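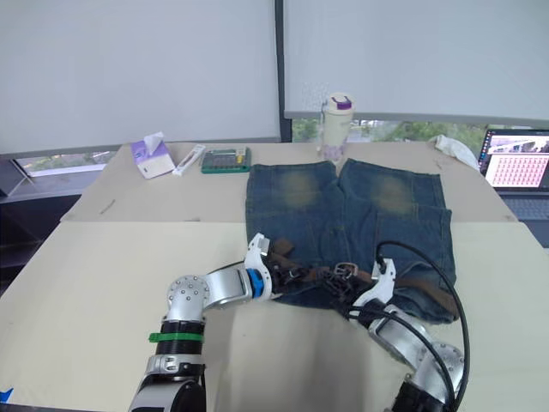 The Shorts of Stilville

Eliécer Ñahui left town owing money to two people and a pair of shorts to a third. The money was forgiven by May. The shorts went to law.

They had been his father's, according to him, and before that they had been full-length trousers, according to everyone. Þórey Bach had lent him the belt. This was the whole trouble. When he took the bus to Grakach without so much as a suitcase, the shorts turned up on her porch with her belt still in them, and she held that a man who abandons his pants around another person's belt has made a gift.

"Of which?" asked the clerk.

"Of the pants," said Þórey. "I already had the belt."

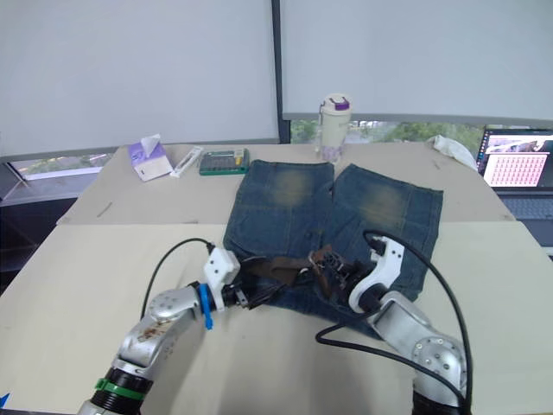 The disputed property, with belt.

Stilville had a bylaw for it. Stilville had a bylaw for everything, most of them dating from 1737, when the town consisted of one mill and a great many opinions. Clothing left on a porch belonged to the porch after 48 days. Þórey rented. The porch therefore belonged to old Ríos, who hadn't worn shorts since his wedding and declined to discuss why he had then.

Eliécer wrote from Grakach. His letter was dated 2/22/19 and ran to six pages, five of them on the weather. On the last he said he wanted the shorts back, that he had been lucky in them, and that he would pay 600 for their safe return. He did not say 600 what.

Þórey wrote back that the price was 700. 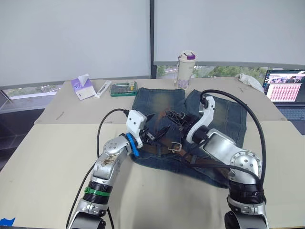 The belt, which was never Eliécer's.

It went on like that for a good while. He called her a pirate. She called him a tenant of his own trousers. He sent a drawing of himself with cold knees, and she pinned it up over the stove, next to the calendar, where she could disapprove of it while the soup was on.

Ríos, who had to carry the letters up from the gate, read them all. He began to notice that the weather was getting shorter and the insults were getting longer, and that Þórey had started putting on lipstick to open the mail. He said nothing. He had once gone 11 years without saying anything to his brother and considered himself in good practice. 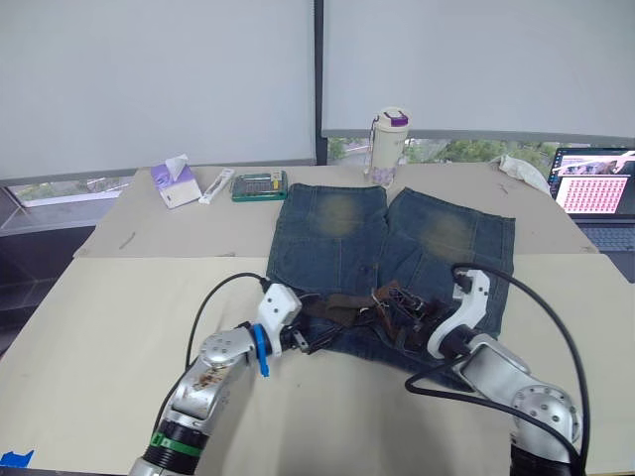

Denim, faded at the thigh.

The hearing was held upstairs from the bakery at Clondia, halfway between the parties. Eliécer arrived in a suit. Þórey arrived with the shorts in a cake box. The clerk read out the bylaw, then the letters, then asked for a glass of water and read the one about the knees again.

"Does either of you want the pants?" he said.

Eliécer looked at the box. Þórey looked at the ceiling, where there was some damp.

"I'd want the belt off them first," she said.

"It's a good belt," said Eliécer.

They were still talking about the belt when the bakery closed, and Ríos, who had the bus tickets, went down and waited on the step.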